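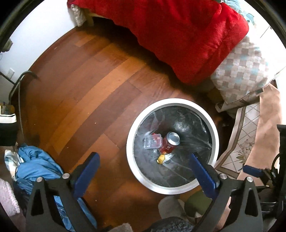

Chapter 8
Waste in the Bedroom and Other Small Rooms

After reading this chapter, you should be able to describe how trash builds up in rooms where no food is prepared, choose a suitable bin and liner for such a room, sort the contents of a small bin into recycling and landfill, and set up a collection routine for a household or a small lodging business.

Key terms: point of discard, liner, overhang, residue, mixed bin, collection round

8.1 Why small rooms matter

Most lessons on household waste begin in the kitchen, where the largest and heaviest part of a home's trash is produced. The kitchen bin is emptied often, and the people who use it usually know what belongs in it. Bedrooms, studies and hallways get less attention. The bins in them are small, they fill slowly, and they are used by one or two people who may be tired, in a hurry, or half asleep.

A bedroom bin collects things that were carried in from elsewhere. Drinks are brought in from the kitchen or from the store. Snacks arrive in wrappers and small plastic tubs. Tissues, receipts, price tags, cotton pads and packing material are added through the week. Very little of this is heavy, and much of it could be recycled if it were kept clean and taken to the right place.

The place where a person lets go of an item is called the point of discard. In the kitchen, the point of discard often has two or more containers side by side, and the choice is made on the spot. In a bedroom there is usually one bin. A drink can, a clear plastic container and a scrap of wrapper all go into the same bag, and the choice is put off until later. A bin used in this way is called a mixed bin.

Putting off the choice is not a problem if someone makes it later. The difficulty comes when the liner is tied and carried straight to the outdoor cart. The can, which could have been recycled, then goes to the landfill with everything else.

8.2 Choosing a bin

A bin for a small room should be easy to hit, easy to lift and easy to wash. A round bin with a wide, open top suits most bedrooms. It has no corners to trap dirt, and it can be used from any side. A lid is helpful in a bathroom or a nursery, but in a bedroom it tends to be left off.

Size should be matched to the collection routine. A bin that holds 8 liters is enough for one person if it is emptied twice a week. A bin of 20 liters is better suited to a shared room or to a guest room that is serviced only when the guests leave. A larger bin is not always an improvement. It invites people to wait, and food residue left in a warm room in August will start to smell well before the bag is full.

Material matters less than finish. Metal and hard plastic both wash well. Wicker and fabric bins look pleasant but cannot be rinsed, and they should be used only for dry paper.

8.3 Where to put it

Place the bin where the trash is made. In a bedroom this is generally within reach of the bed or the desk. Open floor is a good location because the bin can be seen in low light and reached without moving anything. Watch for three things:

Bedding. Blankets and bedspreads that hang over the side of the bed should clear the rim. Fleece and other fluffy fabrics pick up crumbs and sticky drips easily.

Cords. Keep the bin away from power cords and outlets. Cans are seldom completely empty, and the last mouthful may spill when the bin is knocked.

Walking paths. The route from the bed to the door should stay clear, including at night.

On a hard floor, such as wood or tile, a light bin will slide when bumped. A rubber ring or a few felt pads under the base will hold it in place and protect the surface. On polished wood, lift the bin to move it – dragging one with grit under it will scratch the finish.

8.4 Lining the bin

A liner keeps the bin clean and makes it possible to remove the contents in one piece. Fit it as follows.

Shake the bag open and push the bottom down until it touches the base of the bin. Press out the air trapped between the bag and the wall. Fold the top outward over the rim. The part that is folded over is called the overhang, and it should measure at least 2 inches all the way around. If the bin has a separate ring, set the ring over the overhang so that the bag is held and hidden.

A bag that is too small will slip down under the weight of the first heavy item. A bag that is too large will gather in folds, and small pieces of trash will be lost in them. Folds are mostly a nuisance at sorting time, when a wrapper or a bottle cap has to be found and picked out by hand.

Black liners hide the contents, which many people prefer in a bedroom. Clear liners let the person doing the round see at once whether there is anything to sort. Lodging businesses often use clear liners for this reason.

8.5 Sorting a small bin

Sorting a bedroom bin takes very little time if it is done before the bag is tied. Carry the bin to the kitchen or the utility room, where there is a sink. Wear gloves. Take out the large items first.

Aluminum cans. Empty any liquid into the sink, rinse, and place in recycling. Do not crush the can unless the local program asks for it.

Clear plastic containers. Check the number on the base against the local list. Rinse off the residue. A container with dried food on it may be rejected.

Wrappers and film. Most curbside programs do not accept these. Leave them in the liner.

Food scraps. Move these to the compost pail if there is one.

Tissues and cotton. Leave these in the liner.

What remains after sorting is often so little that the same liner can be used again. If it is dry and has no smell, put the bin back as it is.

8.6 Case: the Vallow guesthouse

The Vallow is a small guesthouse with one mixed bin in each bedroom. Until last year, the bags were tied and thrown out unsorted every Saturday, when most of the guests leave. The owners then changed two things. They bought a collection cart from Turno with separate tubs for cans, plastics and trash, and they asked the cleaning staff to sort each bin at the bedroom door before moving on.

The change added a short time to each room, and the staff were paid for it. The number of bags sent to the landfill cart fell, and the recycling cart had to be replaced with a larger one. One problem remained – guests poured unfinished drinks into the bins, and the liners leaked. The owners moved to a thicker liner and placed a small tray for cans on each dresser.

As you read the rest of the chapter, consider which of these changes would work in your own home and which depend on having paid staff. Section 8.7 begins with the collection round and the order in which rooms should be visited.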